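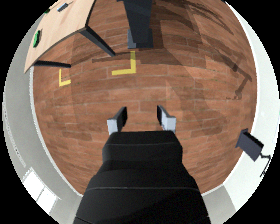
Figure 1. Gripper open above a brick-textured floor (rendered view).

Pedal Timing in Student Recordings of the Civar Nocturnes
Project report, Keyboard Studies, spring term

Purpose

The project measured how early or late student pianists change the damper pedal relative to the bass note. The two Civar nocturnes were chosen for their slow harmonic rhythm. Most bars contain one pedal change, and few of the changes are marked in the score.

Material

All takes came from the practice room archive at Stornano Hall. The archive stores key and pedal data from the Trevaskis upright, which has an optical sensor under each key and one on the damper rod. Of the 46 takes on file, three had no pedal data and were dropped. The remaining takes gave 1,729 pedal changes.

Method

Each take was exported to Morus and aligned to the score by hand. A change was logged when the rod passed its half-depth point. Offset was taken as the time between the bass key reaching bottom and that point, positive when the pedal came late. Half-pedaling was excluded, as the rod sensor does not resolve it well. This removed up to 665 further events, depending on the threshold used.

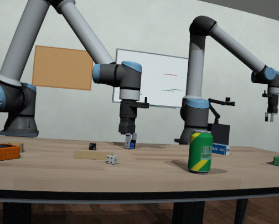

Figure 2. Two arms over the table, small blue block at the gripper (rendered view).

Results

Offsets were positive in most bars. They were larger in the first nocturne, where the left hand leaps more than an octave. In the second, the spread narrowed in the middle section and widened again at the return. Tempo explained little of the variation between players.

Limits

Only one instrument was used. The rod sensor was calibrated in March and was not checked afterward. Alignment was done by one person and has not been repeated.

Shared 12 times | 3 comments

pedalpoint: Did you try a lower threshold for the half-pedaling? Half depth seems high for an upright.

lefthand_only: The leaps in the first nocturne are awful. Glad to see it in the data.

mezzoforte: Is the aligned data going to be posted anywhere?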